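## Key return at the Luvholm building

The lockers on the ground floor are changing over in September, and every tenant will need to swap their old key for a new one. There are 219 lockers in the building, and the old locks date from before the Stedance renovation. Spare parts for them are no longer made.

Bring your old key to the front desk between 8 a.m. and 6 p.m. You will sign for the new one and get a card with your locker number on it. Please empty the locker first - anything left inside will be bagged and kept in the mail room for 2 weeks.

If you have lost your key, tell the desk before the changeover starts. The lost key fee stays the same as last year. Tenants who share a locker get one key each, but both people have to sign.

Bike cage keys are not part of this. They will keep working as they do now, and so will the fobs for the Trasasine Street entrance.

The new locks take a flat key with a round head. Copies can only be cut through the office, so don't take yours to a hardware store. Allow three working days for a copy, and pay for it when you pick it up.

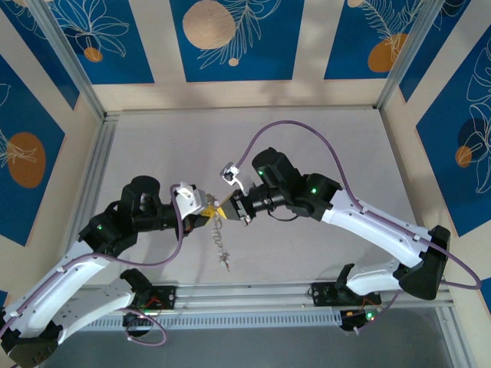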